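Knits and Weaving Help > Blankets and Throws

Does steaming a zigzag knit flat really work, or is that a myth?

Asked by Feven Tekleab, 2025-10-13

I have a black and white zigzag throw, machine knit, acrylic as far as I can tell because the label is gone. The long edges curl and one corner has grown a point. Every blog says "just steam block it" and shows a blanket that looked fine to begin with. I paid for a Judlow steamer on that advice and after two tries the curl was back by morning. Is there a method that holds, or should I quit and put a backing on it?

3 answers

Veronica Pascu
131 helpful votes

Depends on the fiber, and you don't know the fiber. Snip a few strands from an inside end and get that settled first. Acrylic can be set with steam, but people stop too early, or they press the iron down and kill the fabric. I don't buy the claim that one pass does it. What I do:

1. Pin it out on foam mats, face down. Pin every zigzag point on the short ends, or the points will wander.

2. Hold the steamer above the knit without touching. Go slowly, one section at a time, and leave the pins in overnight.

3. Turn it over and look at the edge before deciding on a second round. Black and white zigzags hide a wavy edge very well, so check with a ruler.

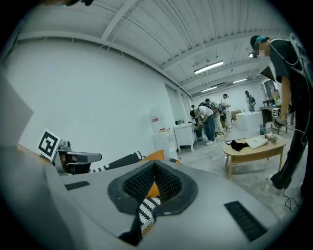

4. If it still rolls, crochet a firm border. Skip the iron-on tape.

Aled Foulkes
12 helpful votes

Step 4 is the only one I'd bother with. I've steamed three of these and the curl came back on two. Stockinette curls, that's how it's built. And the spray starch people recommend made mine feel like a doormat.

Mirko Sala
2 helpful votes

just fold it so the bad edge is underneath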